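Water Levels at Dralstead Reservoir

The Dralstead Reservoir was formed in a shallow valley north of Erport, where three small streams once met before joining the Rainer River. The original dam was an earthen bank faced with fieldstone. It supplied a grist mill and, later, the town of Cimora, which still draws part of its water from the northern intake.

At full pool the reservoir covers 300 acres. The State lists 29 feet as the greatest depth, measured near the old streambed, although much of the western arm is shallow enough to wade. The watershed extends over 2714 acres, most of it in second-growth hardwood and hay fields.

Seasonal Drawdown

The level is lowered each fall and held down until the ice has left the coves. The practice protects the spillway boards from ice pressure and allows owners to repair walls and docks along the exposed shore. It also has costs. Mussels in the western arm are stranded when the gates are opened too quickly, and residents have asked for a slower schedule – one that would begin earlier and spread the release over several weeks.

In January the exposed flats extend around 300 feet from the usual shoreline at the Rainer inlet. Stumps from the original clearing can be seen there, along with a section of the old Cimora road and its stone culvert. Visitors should stay on the marked path, as the mud beyond the culvert does not bear weight.

Shoreline Access

Public access is limited to two points. The boat ramp on the Erport side closes when the water falls below the end of the concrete. The footpath on the Cimora side remains open throughout the year, and parking is permitted along the east shoulder only.

Gate readings are posted at the ramp every Friday. Earlier readings are kept in a binder at the Erport library and may be copied at the desk.
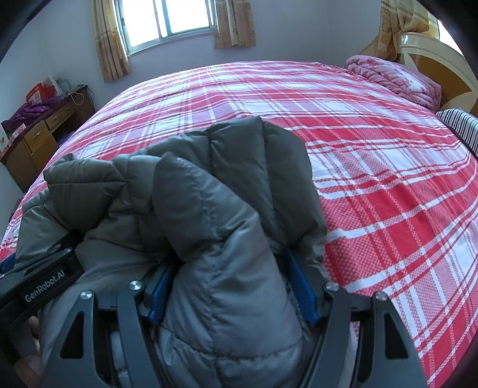

Corrections and Older Records

Readers who hold maps or survey notes of the valley from before the dam was built are invited to write to this page. Copies are sufficient – originals should remain with their owners.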